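List: Drundora users
Subject: Re: two-arm setup, cable trouble and finger wear
Date: January 12, 2020

Hi all,

Sorry for the slow answer, I've been on my knees on the carpet for most of the week. Quoting the bit I'm replying to:

> We have the same two-arm Drundora base and want to run it in a furnished
> room instead of on the bench. How do you route the wrist cables so they
> don't snag, and how often do you redo the finger alignment? Ours starts
> dropping light stuff like candy wrappers long before the arms complain
> about anything.

OK, cables first. We left ours outside the arms. I know the Cuvevness guide wants everything strapped down tight along the forearm, and I tried that in October, and all it got me was 2 cracked connectors at the wrist. They need slack! Now I leave a fat loop that can swing over the top when the wrist rolls, and the rest goes down along the arm. The left one gets extra length and lies on the floor on the bed side, where the arm doesn't sweep. Before every session I run both wrists to their limits by hand and watch the loop. If it goes tight anywhere, it gets more slack before the motors come on.

The job we tune for is trash pickup in a bedroom: left arm stays at the bag, right arm goes out for the litter. Have a look at how the loops sit:

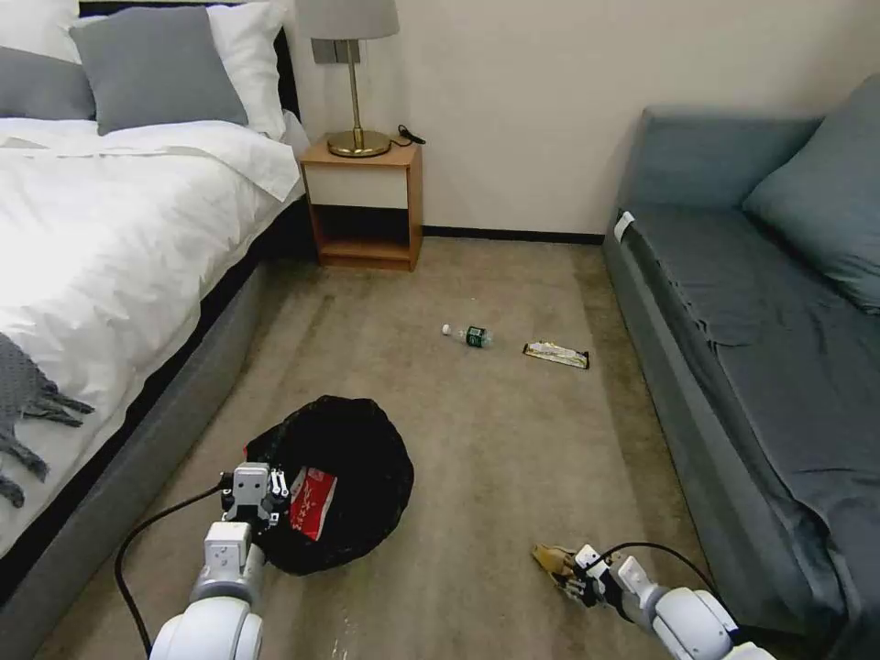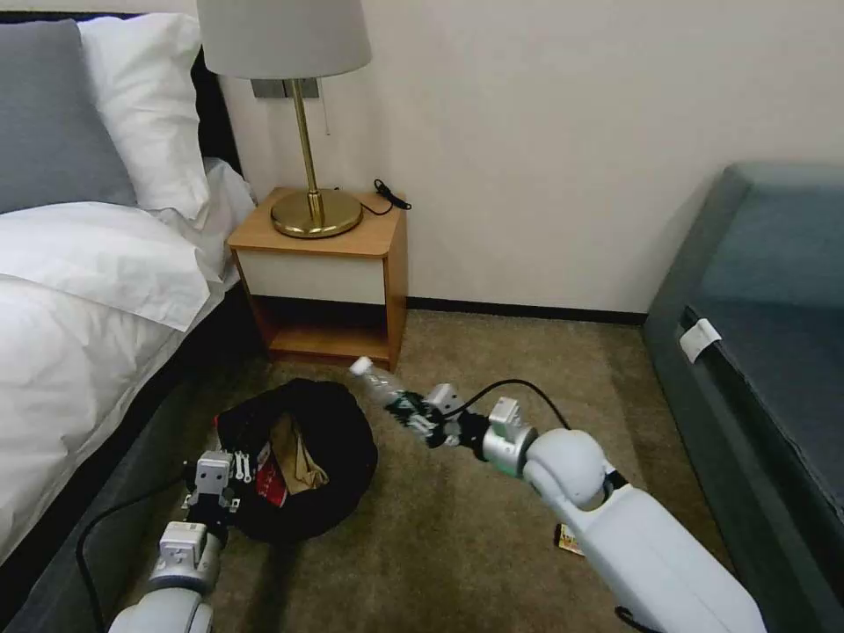
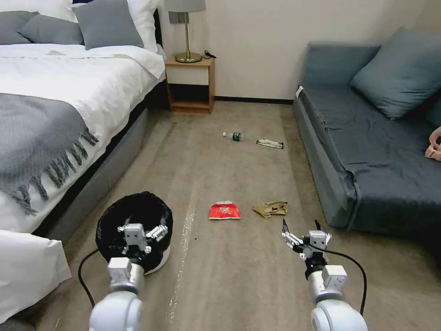
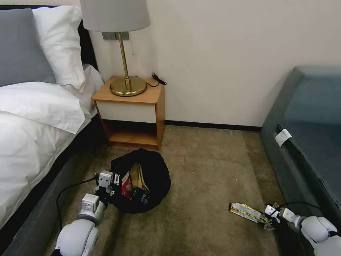

Tekleab wrote back off-list that the floor loop is asking for trouble, and that a light spring hanger behind the shoulder would keep the slack up in the air and still let the wrist turn. Fair point, and I'm going to try it on the left arm first. My worry is the hanger pulling on the wrist while the arm is holding still, so if anyone has run one, please tell me what spring you used.

Now the fingers. Bottles are easy, they're fat and you can be sloppy. Flat wrappers on carpet are where you find out your fingers are off, and I bet that's what is happening to you. My routine is to close the gripper on a strip of plain printer paper and tug. It should hold evenly across both tips. If the paper pivots, one finger is leading, so back off the small screws at the base, close it again gently, and snug them up a bit at a time — don't crank one side all the way. I do this every 1,000 grasps, and sooner if wrappers start slipping.

Also check your floor height. The carpet gives under the base, and after we moved ours to the room the fingertips were coming down 7 mm too low and digging into the pile. I re-zero both arms on the carpet itself now, with the base parked where it's going to work. Blow the lint out of the finger joints while you're down there.

Jutwood still sells the tip pads, by the way, but order 2 sets, the shipping is brutal.

What firmware are you on? The old one had a grip force setting that went back to default after a power cycle, and I lost a whole afternoon to it.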